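Lokia: Aufnahme und Wiedergabe für zweiarmige Sortieraufgaben

Stand: 7. Mai 2023

Schön, dass ihr hergefunden habt! Lokia ist unser kleines Softwarepaket, mit dem wir am Standort Grovville Teleoperationsdaten aufzeichnen, durchsehen und für das Training von Steuerungsmodellen aufbereiten. Angefangen hat es als Sammlung von Skripten auf dem Rechner von Azra Shehu, und wer genau hinschaut, merkt das an manchen Funktionsnamen noch heute (wir räumen auf, versprochen!).

Was liegt bei

Zum Paket gehört der Datensatz Zokska mit 572 Episoden zum Einräumen von Schwämmen in ein kleines Regal. Jede Episode enthält die Gelenkwinkel beider Arme, die Greiferöffnungen, die Bilder der beiden Handgelenkkameras und die einer fest montierten Kamera, dazu einen kurzen Aufgabentext. Die Aufgabentexte hat Špela Obradović geschrieben, und zwar bewusst in mehreren Formulierungen, damit ein Modell nicht an einem einzigen Satz klebt.

Schwämme sind für die Regelung übrigens dankbarer, als man denkt: Sie geben nach und verzeihen einen etwas zu festen Griff. Für die Wahrnehmung sind sie dafür umso lästiger, vor allem wenn mehrere flache Exemplare in derselben Farbe aufgefächert übereinanderliegen. Die Segmentierung macht daraus gern ein einziges großes Objekt.

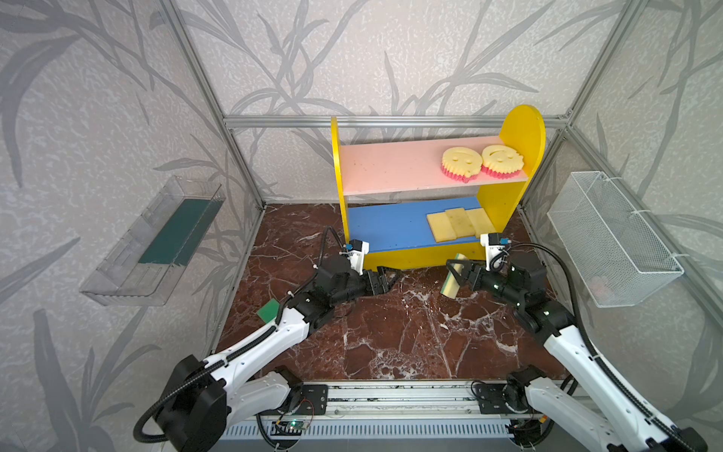

Für die Wiedergabe rechnet Lokia alle Ströme auf eine gemeinsame Zeitachse um. Fehlt ein Kamerabild länger als 26 ms, wird der Abschnitt markiert, aber nicht gelöscht, denn was man damit anfangen möchte, hängt doch sehr vom Modell ab. Der Planer prüft beide Arme gemeinsam auf Kollisionen. Er bricht nach 1000 Iterationen ab und behält dann die letzte gültige Haltung bei.

Installation und erster Start

pip install -e .
lokia check --config zokska.yaml
lokia replay --episode 12 --dry-run

Bitte lasst den Trockenlauf beim ersten Mal nicht aus, auch wenn es in den Fingern juckt. Hrvoje Mujić hat in die Prüfung eine Menge Arbeit gesteckt, und sie findet vertauschte Armkennungen sehr zuverlässig.

Bekannte Schwächen

Die Übergabe von einem Greifer zum anderen kommt in den Daten nur selten vor. Der Marmorboden glänzt, und die Tiefenschätzung mag das gar nicht. Puffergrößen über 2000 Einträge machen die Vorschau zäh; eine neue Fassung ist für September geplant.

Fragen und Fehlermeldungen nimmt Lise Ouellet entgegen, am liebsten mit angehängter Konfigurationsdatei und der vollständigen Ausgabe von lokia check.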